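Skarero Sorting Bench
Tabletop evaluation kit for manipulation policies

Home / Research equipment / Benchmarks / Sorting Bench

Skarero is a small, repeatable test for a question that usually gets answered with a demo video: does the robot put things where they belong, or does it put them where they went during training? The kit was worked out at the Henditthorpe lab by Nivaldo Bezerra and Ebony Dunstan and is sold through Trutmont. It uses two baskets, a plain white table and ordinary household and desk items, all cheap to replace.

The robot is told to clear the table into the baskets by category. Each basket's category is handwritten on the tabletop in front of it. Between trials the operator can swap the labels, move the baskets or change the items. A policy that has memorized "round things go left" does well until the labels change. 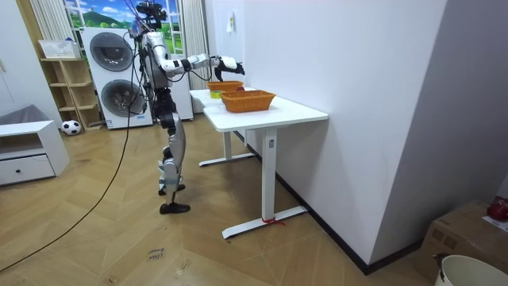
METHOD AND RESULTS

Platform
The protocol has been run on a full-size humanoid standing at a desk. Fixed-base arms can use it as well, provided they can reach both baskets without repositioning the table. Record the table height once and keep it for the whole series. Changing the height partway through starts a new series.

Trial structure
A series is 193 trials. Baskets start empty. A trial ends when every item has been released, or at the time limit set by the operator. An item counts as sorted when it rests entirely inside the correct basket. Items on the rim are scored as misses. Items dropped on the floor are scored as misses and logged separately, so that grasp failures can be told apart from wrong choices.

Conditions
Standard: labels and basket positions as in training.
Swapped: labels exchanged, baskets unchanged.
Shifted: one basket moved back or turned, labels unchanged.
Novel: item types the policy was not trained on.

Reference result
The Godoy policy, trained by the Henditthorpe group on teleoperated demonstrations, sorted 89 percent of items correctly in the Standard condition. It lost 10 points in Shifted and 12 points in Swapped. Most of the Shifted losses were releases made too early over the near edge of the basket. In Swapped, the errors were nearly all confident placements in the wrong basket, with a clean grasp and a clean release. We report the two kinds of error separately and ask users to do the same. The Novel condition was not finished for this policy and no number is given.

Layout
Place items between the baskets, in two rows, with enough room around each for the hand to close. Mix the categories within each column. If all the fruit is on one side, a policy can score well by sorting on position alone. Write labels in dark marker, directly on the table. Neat lettering is not required, and spelling was not controlled in the reference series.
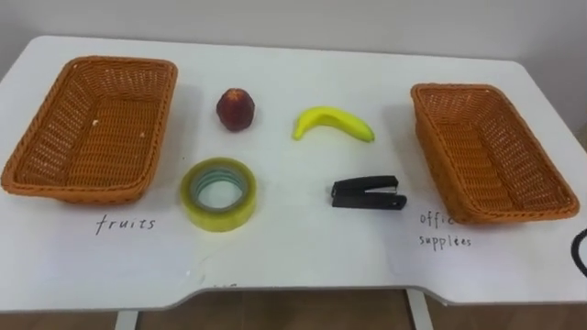
Starting layout, two categories: fruits and office supplies.

Choosing items
Use items that differ in shape and in how they have to be held. A banana and a stapler are both long, but they need different grasps. A roll of packing tape can be picked up by the outer band or through the center hole, and the log sheet has a column for which one the policy chose. Real fruit can be used. Replace it when it bruises, and note the change.

What is supplied
Two woven baskets
Marker and table eraser
Printed log sheets and a spreadsheet template
Trial order list for one full series
Scoring guide

Not supplied: robot, table, cameras, items to be sorted.

Known limits
The test says little about speed. It does not cover stacked or touching items, and the baskets are open enough that placement accuracy is only lightly tested. Glare on a white table can affect some cameras. Marker that has not been fully erased may be read as a label by the policy, so clean the surface between label changes.

Revision
Scoring guide last revised Aug 6, 2022. Series recorded under the April guide can be rescored from the logs if floor drops were noted.

Ordering
Order through the Trutmont research equipment desk. Replacement baskets are sold in pairs. The log sheets and trial order list can be requested separately at no charge.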